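List: cludoter-users
Subject: Re: [cludoter-users] right gripper, width channel freezes mid-grasp

Replying to the question below. We see the same fault on our pair. Views from the left tool, the right tool or the head camera don't show it; only the log does.

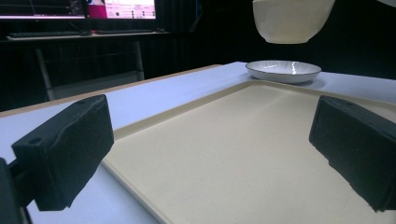
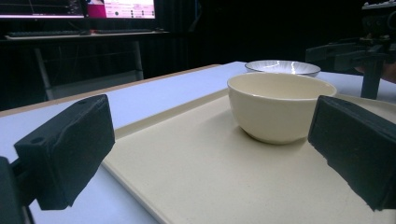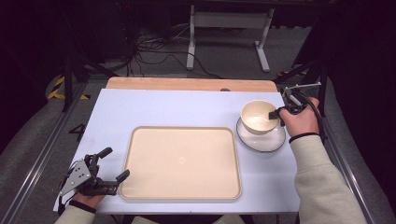 1. Symptom

The task is bowl, saucer and tray. The width value stops updating while the fingers keep moving. Pose data continues normally. In our last batch of 300 episodes, 6 had a frozen width on the right tool and none on the left.

2. What we checked

Swapped the cables between tools: fault stayed with the right one. Went back to the previous Stosta firmware: no change. Opened the housing and found the encoder connector not fully seated. Reseated it and ran 40 episodes without a freeze. I would not call that proof.

3. Safety note

Do not replay affected episodes on the arm. A frozen width is replayed as a constant command, and the arm will carry on with a bowl it never closed on. We now reject any episode where width is unchanged for 2 seconds while the finger markers move.

Check the connector before ordering a new encoder from Stöcker.

> On our Cinau bench the right gripper reports a constant
> width partway through a grasp. Restarting the logger
> clears it for a while. Is this a cable or the encoder?
> Has anyone opened the housing?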